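Wusetance folding method

The Wusetance folding method, usually shortened to Wusetance, is a way of training a two-armed robot to straighten and fold clothing from recorded human demonstrations. It was put forward by Ye-ji Ko and Domingo Daza and first presented at the Brostlow workshop in October. Its supporters describe it as a general answer to cloth handling. The published evidence for that is thin.

Background

Cloth is hard for robots because it has no fixed shape. A sleeve can end up under the body of a jacket, and a trouser leg can twist so that neither edge is where the program expects it. Older systems dealt with this by looking for corners and seams in a camera picture and planning each grasp from them. Patterned fabric was a known weak point, as a printed edge can be mistaken for a real one. Camouflage cloth is often used as a hard case.
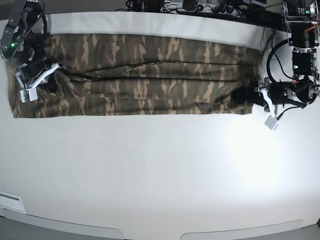 Wusetance drops the separate search for corners. A single network takes in the camera pictures and the joint positions of both arms and gives out a short run of movements, which is then replaced by a fresh one before it has finished. The authors say this lets the arms correct a poor grasp without being told that it was poor. Whether they do so often enough to matter is a separate question, and the paper gives no count of corrections.

Training and results

The first version was trained on 851 demonstrations, all recorded by operators from the same laboratory. Ko and Daza reported results over 100 trials, using 7 garments. A fold was marked as a success if a human judge found it "acceptable", a word the paper does not define. The judge also knew which method was being tested. No trial used a garment taken from a heap, although the introduction speaks at some length of laundry.

The comparison was made against Viltuvon, an older corner-finding system, run with its default settings. Viltuvon's manual advises tuning these for each type of cloth.

Reception
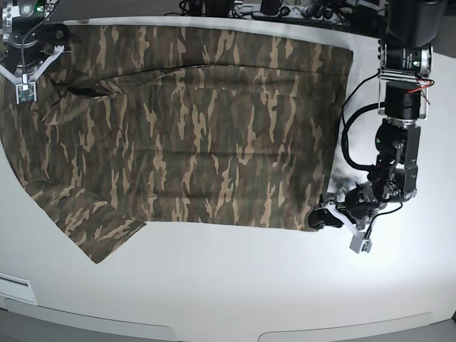
Rehema Mugo has argued that the gain over Viltuvon could come entirely from the number of demonstrations, and that a fair test would give both systems the same hours of preparation. Daza replied that corner-finding systems cannot make use of demonstrations in the first place. Mugo called this true but no help in deciding which one to buy.

An attempt to repeat the work on the Juška test set, by Telma Arancibia, found that the method coped well with shirts laid out flat and badly with anything presented inside out. The original authors put this down to differences in lighting. They have not released their recordings, so the claim cannot be checked.

Later versions

Wusetance 2 adds a step in which the arms let go and start again after a long pause without progress. It has been described only in a short technical note.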